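Teleoperated bin picking: demos look fine, policy hesitates at the grasp

Posted in Teaching by Demonstration

tbarlow_shop

I'm collecting demonstrations by remote control for a pick-and-move task. One arm, parallel gripper, two-compartment bin. The operator takes an item out of the full side, carries it over the divider and sets it down in the empty side. When everything has been moved the bin gets reset and the next operator takes over. The objects are a mix of toy food and household things, picked so that no two need the same grasp.

We have 354 demonstrations so far. I trained on all of them and the result is strange. The arm goes to the right area nearly every time. Then it stops a little above the object and hangs there. Sometimes it drifts sideways, sometimes it closes on air and carries nothing across to the other compartment. If I nudge the object it will often wake up and finish the job properly.

The bottle is the worst one. Grapes and lettuce are better, maybe because it matters less where you grab them.
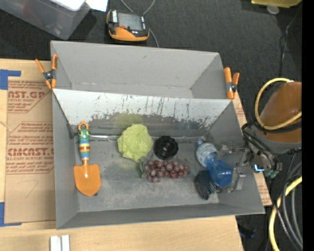
Control is a handheld leader device with a trigger for the gripper. The trigger is recorded as a position, open to closed. We log the arm joints, the gripper and the cameras at 30 frames a second. Three people have been driving. Two of them are careful and slow, and one is quick. I have played back a lot of the episodes and I can't find anything wrong with them. The item gets picked up, it goes over the divider, it gets put down. Failed grasps were deleted at the time, so the set is clean.

My plan was to keep going until we reach 1000 and train again. Before I spend another few weeks on that I'd like to know whether more of the same is likely to fix it. Should I be showing the task differently? And is there any sense in doing some of it by hand guiding, where you hold the arm itself, instead of by remote?

Milagros Montoya

Don't collect up to 1000 yet. Look at what your operators do in the second before the gripper closes.

When people drive by remote they can't feel the object, so they come down close, stop, look, correct a little, look again, and then close. To you on playback that looks careful. To the policy it is a long run of frames where the picture barely changes and the recorded action is "stay where you are." Then at some point, with the picture still the same, the action becomes "close." There are far more of the first kind than the second, so staying put is what it learns. Your nudge changes the picture, and that gets it out of the hole. I'd bet on this before anything else.

You can check it in an afternoon. Go through your logs and pull out every stretch where no joint moves more than your noise level and the trigger doesn't move either. Plot how long those stretches are for each operator. I did this on a set of 300 sorting demonstrations at Barroso, and the two slow drivers had pauses before nearly every grasp. The fast one had almost none. Training on the fast driver alone gave a better policy than training on everybody.

What I would do, in this order:

Trim the pauses. Drop the still frames from the episodes you already have, but leave a few right before the gripper closes so the closing doesn't come out of nowhere. Leave the stretch while it is closing alone, even if the arm is still. The arm is supposed to be still then. If your model looks at past frames as well as the current one, be careful that the trimmed data still lines up with the speed you run it at.

Agree on one way to pick each object. Get your three drivers in the same room and have each of them pick up the bottle five times while the others watch. You will probably find one grabs it across the middle, one near the base, and one comes in at whatever angle the arm happened to be at. All of those work for a person. Mixed together with a small set, they give you a gripper that aims for somewhere in between. Write down which grasp you want, and which way the fingers turn for a bottle lying at an angle. Ours fits on one sheet and is taped next to the monitor.

Have them look at what the robot looks at. If the operators stand beside the bin and use their own eyes, they are using information that isn't in the recording. This matters most with a clear or see-through object, and when the fingers cover up the part you are trying to grab. Make them drive from the camera views for a session. If they can't do the bottle that way, the policy isn't going to either, and you need to move a camera or add one at the wrist.

Stop deleting the failures before somebody has looked at them. A missed grasp where the driver backs up, lines up again and gets it is worth keeping. Cut out the bad approach if you like and keep the recovery. Right now your policy has never seen the fingers in the wrong place next to an object, so when it ends up there it has nothing to go on.

Also vary where things are lying at the start. If the reset is done by the same person every time, the trowel ends up along the same wall every time. Put things in the corners, put them against the divider, lay one on top of another.

On hand guiding: it's good for getting a feel for a motion, and the demonstrations come out smoother and faster. With cameras you have the trouble that your arms and hands are in the picture, and they won't be there when the robot runs on its own. For a job like yours I'd stay with remote control. If you want to use hand guiding for anything, use it to work out the grasp for the bottle, then do the recording with the leader.

Retrain after the trimming alone, before you change anything else. Otherwise you won't know which part did it.

oldcontrolsguy

Could be latency. Measure the time between the leader moving and the arm moving, and check that your camera frames are stamped when they are taken and not when they are saved. We had a delay like this with a Sadska controller and the gripper always closed late. Also check that the fingers aren't slipping. Smooth plastic is hard to hold and some rubber on the tips might solve your whole problem.

More data never hurts either. I would just keep collecting.

pk_wrenfield

Agree with most of what Milagros wrote, with one addition. Look at how the trigger is used and not only when. Some people squeeze it slowly while they are still coming down, others wait until they have stopped and snap it shut. If you record it as a position you get a lot of half-closed values during the approach from the first group, and your policy may hover with the fingers half closed. Compare the three drivers. If they differ, either ask for one habit or turn the trigger into plain open/close and let the gripper's own force limit do the rest.

For the objects that go badly, do a short set of only those. Bottle in different spots and turned different ways, one pick per episode, nothing else to clear. It goes quickly and you can mix it in with the long episodes. I wouldn't make it more than a third of the total or the arm starts favoring that object when the bin is full.

Slipping would look different from what is described, by the way. The fingers would be closing on the object and losing it, and here they are closing on air.

Comments

tbarlow_shop: Ran the pause check on Tuesday. Both slow drivers stop before nearly every grasp, longest on the bottle. The quick one hardly stops at all. Retraining on the trimmed set now. The clocks were fine, I checked those too.

tbarlow_shop: Trimmed set is trained. It hovers much less on the grapes and lettuce. Bottle is still poor. One driver takes it by the narrow end and the other two don't, so we're doing the sheet next.

Milagros Montoya: Sounds right. Do the camera-only session before you write the sheet, it may change which grasp you pick.

jun_h: How many still frames did you leave before the close?

tbarlow_shop: Five. I haven't tried other values.

rosalind_q: Same hovering here with a different arm and a drawer task. Trimming helped, but we also had to fix our resets.

Last updated: January

Related
Hand guiding or remote control for a first data set?
Leader arm drifts after a long session
Basto gripper: recording trigger position vs. force
How do you reset a bin so the starts are different?
Keeping or cutting failed grasps in demonstrations
Inetti wrist camera mount blocks the fingers
Two operators, two styles: train together or separately?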